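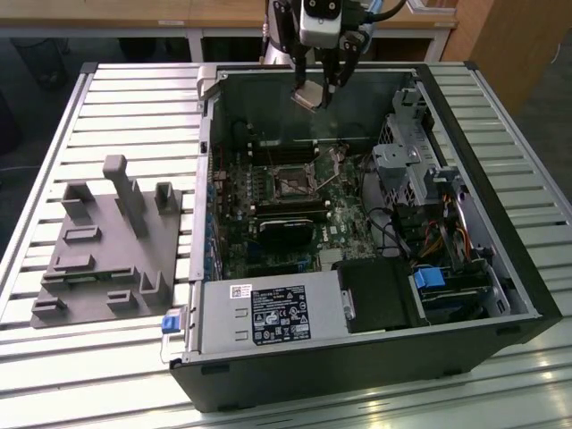

Site Visits | Refurbishment & Repair

Roleo opened its Brultham refurbishment site to trade visitors on 2022-10-21. Our group of 16 saw the receiving dock, the data-wipe room and the line where retired office desktops are stripped and rebuilt. Part of that line is now automated. 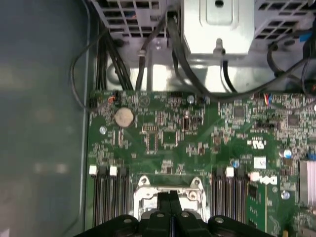 Verna Lyons
Contributing Editor, Repair Operations

Processor work was the first job handed over. Under the old arrangement each bench technician took a case from start to finish, 41 steps on the printed sheet. The sheet is now split. Technicians still do intake inspection, cable faults and final sign-off, and the cell takes the repetitive handling in between.
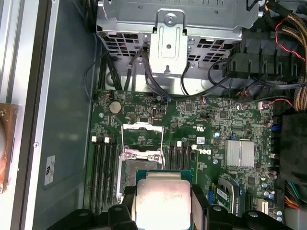 Processor in the gripper, with the socket load plate open.

Job software comes from Vasteo. It logs every pick and flags any it cannot confirm, and a flagged case goes to a person. The site processes around 2000 desktops a month.

Two bench posts have become cell operator posts, with a pay grade between technician and supervisor. Operators told us the wrist strain is gone but the shift is less varied – several asked for rotation back to the benches, and that starts in December. Training takes 121 hours, most of it on fault recovery.
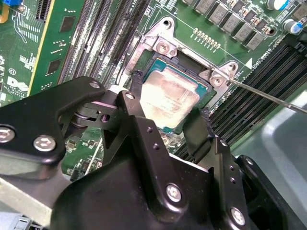 Screwdriver tip at the retention bracket. Old thermal paste remains on the heat spreader.

Cleaning off paste is still bench work. Leung, the site's fixture supplier, is quoting for a wipe station. Tower cases come first, and small-form-factor units stay fully manual until new fixture plates are printed.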